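Hall Use and Kitchen Rental: Frequently Asked Questions

Podadside Grange

These are the questions members and neighbors ask most about using the Grange hall. If yours isn't covered, leave a message on the hall phone or write to the hall scheduler, Fiona Cruickshank, at the Grange address.

Who can rent the hall?

Any member in good standing, any resident of the township, and any nonprofit that meets in the county. Businesses may rent for a single event but not for a regular weekly slot. The person who signs the agreement must be at least 21 and must be at the event the whole time.

What does it cost?

The main hall is $229 for a full day. Members pay half. The kitchen adds $90, whether or not the renter is a member, and covers gas, dish soap and the use of the pots, pans and serving dishes. The downstairs meeting room is $46 for an evening and comes with the coffee maker. Funeral and memorial meals for members' families are free.

Is there a deposit?

Yes, $90 for the main hall. It is returned by check after the walk-through, usually within two weeks. We don't take a deposit for the meeting room.

How do I reserve a date?

Call or write first to see if the date is open. We hold a date for ten days while you fill out the agreement. A date is not confirmed until the signed agreement and the deposit are both in hand. We have had two parties show up for the same afternoon in the past and would like not to repeat it.

How far ahead can I book?

Up to one year. Members may book the December dates starting in August, and everyone else may ask for them a month later.

Are there dates when the hall is not available?

Regular Grange meetings, degree practice and the fall supper come first. The hall also closes for a week each August so the floor can be refinished. The Carkanari Road entrance is closed that week too, but the meeting room can still be reached from the back steps.

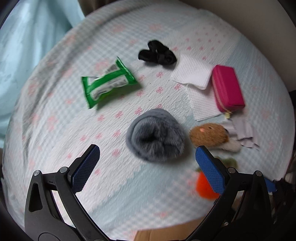
What tables and chairs are included?

All of the folding tables and chairs in the storage room under the stage. Please carry the tables and don't drag them, even for a short distance. The long oak table by the secretary's desk stays where it is. Table covers are not included, so bring your own or ask Fiona whether the ones from the last supper have come back from the wash.

Can I decorate?

Yes. Painter's tape is fine on the walls. Staples, nails and tacks are not. Candles have to be in a glass holder that comes up higher than the flame. No glitter or confetti, inside or out. Do not cover the charter, the flag or the exit signs.

Can I serve alcohol?

No alcohol is allowed in the building or the parking lot. This was voted on again last winter and did not change.

May I use the kitchen stove?

If you paid for the kitchen, yes. The left rear burner on the big stove needs to be lit with a match. Instructions are taped inside the cupboard door. If you smell gas, turn the yellow valve behind the stove, get everyone outside and call the fire department, then call us.

Can I store food overnight?

The refrigerator on the right is for renters. The one on the left belongs to the pie sale and should be left alone. Anything still in the renters' refrigerator two days after your event will be thrown out.

Does the hall have internet and a sound system?

There is wireless internet upstairs and a weak signal downstairs. The sound system has two microphones and a plug for a phone or laptop. Santino Palma can show you how it works if you call him a few days ahead. Please don't move the speakers.

Do I need insurance?

Private family events do not. Any event open to the public, or one where money is collected at the door, needs a certificate naming the Grange as additional insured. Most homeowner's policies can add this for one day. Ask your agent early, as some of them take a while to send it.

What is expected at cleanup?

Sweep both floors, wipe the tables, put the chairs back on the racks and take your trash with you. We have no dumpster. The mop and bucket are in the closet next to the women's restroom. Set the thermostat back to 55 before you lock up.

What time do we have to be out?

Music off at 10 p.m. and doors locked by 11 p.m.

Where does the rental money go?

Into the building fund. Last year rentals brought in $3000 after the heating bills, and that paid for the new gutters and part of the ramp railing. The next project is the back steps.

Who has the key?

Emiliano Sepúlveda, across the road from the hall. Pick it up the day before your event and put it through his mail slot when you are done. Please don't knock after 9 p.m.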